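14 December 2019

Visit to Bratex open day, Hokcombe site. Writing this up the same evening before I talk myself into liking it.

Went for the textile handling talk, stayed for the demo stations and the Q and A. Purpose from our side: decide if we want to put our name down for the January trial, where they lend out a pair of hand-held grippers and a table rig and take the recordings back at the end. Short version is at the bottom for anybody who doesn't care how I got there.

The talk first. Forty slides of factory floor before a single piece of cloth showed up. The claim is that their system folds and sorts soft goods "at production quality," and I wrote that phrase down because it was said three times and never defined. Production of what? A hotel laundry and a shirt factory have very different ideas of a good fold. Someone near the front asked what counts as a success and was told that the item ends up "in the target state." Asked who judges the target state, the speaker said the team reviews it. So the people who built it grade it. Noted.

Headline figure was 1246 recorded demonstrations for the folding task. No breakdown by item on the slide. I asked for one and was told it would be in the write-up. I'd like to know how many of those are towels. Towels are easy: thick, square, one color, they stay where you put them. If it's 1246 mostly towels then I am not very impressed, and if it's an even mix then I'm more interested than I let on in the room.

Then the arm demo. Khattak arm pair on a bench, folding a dish cloth. I watched five runs. Three good, one where the left arm closed on nothing and carried on folding air, and one stopped by the operator before it got anywhere. The operator smoothed the cloth flat by hand before every run, including the good ones. I don't hold that against them as engineering, everyone does it, but it was not mentioned in the talk and it is the part of the job we would most want taken off our hands. Cloth does not arrive flat. Ours arrives in a ball.

Also the lighting. Two big panels over the bench, very even, no windows. I asked whether it had been run under ordinary ceiling lights and got a long answer about augmentation. I'll take that as no until shown otherwise.

The hand-held station was the part worth the drive. Same idea as the arms but with a person holding the grippers, one in each hand, so that you record the motion without having an arm to fight with. The cables are longer than I expected and they still manage to be in the way. You learn to lift your elbow on the side where the loop is.

Visitors could sit down and have a go. I did, on a face cloth, and made a mess of it. What got me was how much I normally do with the pads of my fingers: rubbing two layers to find out if there are two, pushing a wrinkle out sideways, holding one corner with the little finger. All gone. You have two jaws and you have to look at everything. After a few tries I was planning the fold before touching it, which is probably good for the data and certainly slow.

The mesh laundry bag was the harder item on the list, and the one I'd have built the whole demo on.
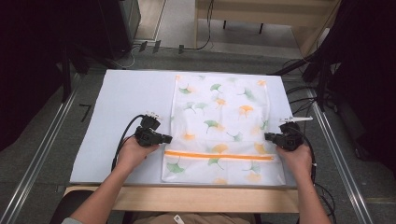
Does recording with hand-held grippers save time over driving the arms remotely?

For simple folds it looks quicker, since the operator moves at something close to a natural pace, but the saving shrinks once you add calibration at the start of each session and throwing out takes where tracking was lost. Bratex would not put a number on the discard rate.

Back to the bag. Mesh is nasty for a few reasons that have nothing to do with how clever the model is. The layers show through each other, so the pattern on the back muddles the pattern on the front, and a camera trying to find an edge has to sort out which leaf belongs to which side. On this one the leaf print goes faint where the layers overlap. I could tell what was going on because I know what a laundry bag is. I am not sure what the depth camera makes of it. Mesh in our own setup comes back full of holes, and I said so, and the answer was that they are "not depth dependent." Would like to see that in writing.

Then the zipper. It is the stiff part, so the bag wants to fold along it or next to it whether you planned that or not. With fingers you'd pinch just off the zipper and let it lead. With jaws you have to choose a side. Two schools of thought at the station: take both sides above the zipper and bring the bottom up with it, or start from the bottom edge and fold the short part over first. I tried the second in my head and I think it leaves a lump. Nobody had compared them properly. If we do the trial this is an easy thing to test and I'd want it fixed in the instructions before we start, otherwise we will get half the recordings one way and half the other and learn nothing from either.

The white board under the work is a smart choice for cameras and a poor match for any table we own. White mesh on white board is a fair fight, at least, and I'll give them credit for not picking a dark surface to make the outline pop. But I'd want the same bag on the bare wood table, and on our gray bench, and on the bench with yesterday's stuff still on it.

Talked to the Vonden stand on the way out. They sell a competing gripper, lighter, wider jaw, no cable, battery in the handle. The weight difference is real and I noticed it right away. Battery life is given as 2 hours and they did not have a second unit charged to show a swap. They also had no cloth on the stand at all, only plastic blocks and a mug. When I asked about fabric they said it was "on the road map." So lighter, and no evidence.

Costs, as far as anyone would say. Bratex trial is free but they want 100 usable recordings per item, and usable is again decided by them. Buying the kit outright is 2000 for the pair, grippers only. Table rig, cameras and software seat are extra and the sheet has blanks where those prices go. I've asked for the full sheet by email. Somebody remind me to chase it.

Things I would want answered before signing up:

Per-item breakdown of the 1246.
Discard rate, and who decides.
Any run at all, on arms, starting from a crumpled item.
Whether the recordings we make stay ours. The form says "shared" and leaves it there.
What happens when a cable drags across the work mid-fold. Is that take kept?
How long a new operator needs before the takes are any good. I'd guess a day, from my own performance.

Things I liked, to be fair to them. The staff at the hand-held station were straight with people and said "we don't know" more than once. The jaws grip thin fabric better than ours do, no slipping that I felt. Calibration card is simple and you can't put it in upside down. And the rig comes apart into pieces that would fit in the van, if the rails are as light as they look. I did not get to lift one.

Things I didn't. The talk, mainly. There is a big gap between a person folding with two grippers and an arm doing it alone, and the slides slid right over it. A good recording proves that a human can fold a bag with clumsy tools. I had no doubt about that. What I came to see was an arm doing the bag, and when I asked, the bag was "not in today's arm program." It was on the poster.

Short version: put our name down for January only if they answer the ownership question and send a crumpled-start video, uncut. If we go ahead, ask for the mesh bag and skip the towels. Fix the fold order first -- one order, written down, taped to the table.

Parking at Hokcombe is round the back, past the loading bay. The sign at the front is wrong.

To do: email Bratex re price sheet and form. Dig out our old mesh test from the shelf drive and see how bad the depth really was, I may be remembering it worse than it is. Weigh our own gripper so there's something to set next to the Vonden one.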